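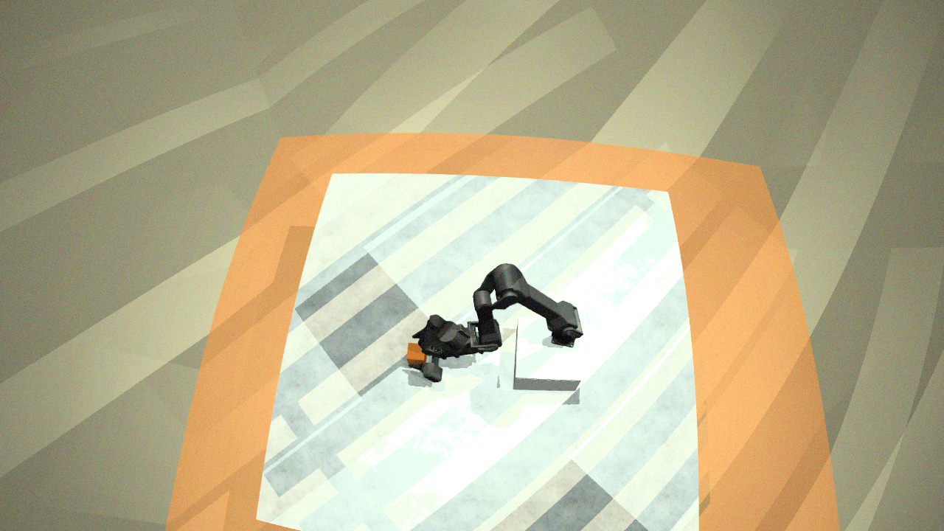
Mi abuela me dejó en herencia una receta de sopa, un reloj parado y un bar. Bueno, medio bar, porque la otra mitad era del banco. Se llamaba Tila, y no por la infusión, que conste, aunque todo el mundo que entraba por primera vez hacía la misma broma y yo me reía igual, qué iba a hacer.

Yo por entonces vivía a 200 kilómetros, corregía manuales para una empresa de muebles que se llamaba Pluswood y no había servido un café en mi vida. Pedí un mes de permiso para ir a vender el local. Un mes, dije. Mi jefa me miró como se mira a los que se van a cortar el flequillo ellos solos.

Llegué en septiembre, con una maleta y un paraguas, y lo primero que encontré fue una cola. ¡Una cola! Cuatro señores y una señora con un perro color canela, todos delante de la persiana bajada, a las siete menos diez de la mañana.

—Hoy no se abre —les dije.

—Ya —dijo la del perro, y no se movió.

Abrí, claro. Encendí la cafetera como pude (tenía una palanca que había que subir y luego dejar caer con cariño, eso lo aprendí más tarde y con una quemadura de por medio) y les puse cinco cafés horrorosos. Se los bebieron sin decir nada. El más viejo dejó las monedas en la barra, muy bien alineadas, y me dijo que a mi abuela tampoco le salían buenos. Me fui a la cocina a llorar un rato y luego fregué las tazas.

La sopa era otra cosa. La receta venía en una hoja de calendario, por detrás, con esa letra suya que parecía que iba cuesta abajo, y decía: cebolla, hueso, garbanzos de la víspera, lo de siempre. Lo de siempre. Ni cantidad ni nombre ni nada. Probé con laurel, probé con comino, una noche eché hasta un chorro de anís y tuve que ventilar. Llevaba 32 días allí, el permiso se me había acabado ya y en Pluswood empezaban a escribirme correos con el asunto en mayúsculas.

Entonces apareció el comprador. Venía de parte de una inmobiliaria, Pavliuk, traía zapatos de ciudad y una carpeta con gomas, y quería poner una tienda de fundas de móvil. Era simpático, lo reconozco. Me dijo una cifra, yo hice cuentas en una servilleta y me salía para pagar al banco y quedarme con unos 2.000 euros. Le pedí que se sentara a comer mientras lo pensaba, más que nada por ganar tiempo, y le puse un plato de sopa.

La probó. Dejó la cuchara.

—Le falta hierbabuena —dijo.

Se me pusieron los pelos de punta. La maceta de la ventana, la que yo había estado regando todo el mes sin preguntarme qué era, la que mi abuela rozaba con los dedos cada vez que pasaba por delante. Corté tres ramitas, las eché en la olla, tapé y esperé con la mano encima de la tapa, como si se me fuera a escapar. Luego levanté y metí la nariz. Tenía ocho años, rodillas peladas y un babero atado con un nudo.

El hombre repitió. Al salir se dejó la carpeta en la silla y volvió a por ella el día siguiente, a la hora de comer, qué casualidad.

No firmé. Escribí a Pluswood un correo muy educado, con el asunto en minúsculas, y llamé al banco para pedir hora. El reloj sigue parado encima de la puerta. La señora del perro dice que ya me van saliendo mejor los cafés, pero el perro se llama Nitach y ella le habla en el mismo tono, así que igual se lo decía a él.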